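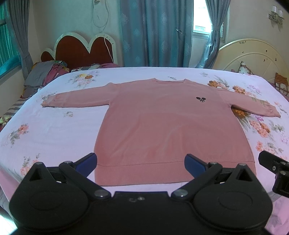

About Tevitz

Tevitz tests and services electronic gaming machines for licensed card rooms and small casinos. The company was set up in March by Trinidad Espiritu and Mortimer Fitzsimmons, who had both worked in field service for slot route operators. It has 29 employees at 3 sites: Buven, Maurya and Grikine.

What we do

The Buven site handles random number generator testing. Each game build is run on a bench unit, and the output is logged and checked against the pay table supplied by the manufacturer. A build that falls outside its stated return is sent back with the full log attached. We do not adjust game software.

Maurya is the repair shop. Bill validators, ticket printers, button panels and power supplies are taken in by serial number, repaired, and run under load before they go back to the floor. Parts that cannot be repaired are replaced with the same model where stock allows. The shop holds 4000 part lines, most of them for cabinets that are no longer made.

Grikine holds the records office and the training room. Slot attendants and floor technicians from client properties attend short courses there on door access logs, meter readings, hand pay forms and seal control. Class size is limited to 12 by the number of training cabinets.

How we work

Testing and repair are kept under separate managers. Trinidad Espiritu is responsible for testing and signs every report. Mortimer Fitzsimmons runs repair and field service. No employee may test a machine that he or she has repaired. Staff may not play at a client property while under contract with us, or for 30 days after leaving.

Reports are issued in print and as locked files. Clients may request the raw logs at any time.

Contact

New clients should write to the records office at Grikine with the license number of the property, the number of machines on the floor, and the make and model of each. Repair shipments go directly to Maurya and must have a return form inside the box. The form is updated yearly; the current version is dated 25th November.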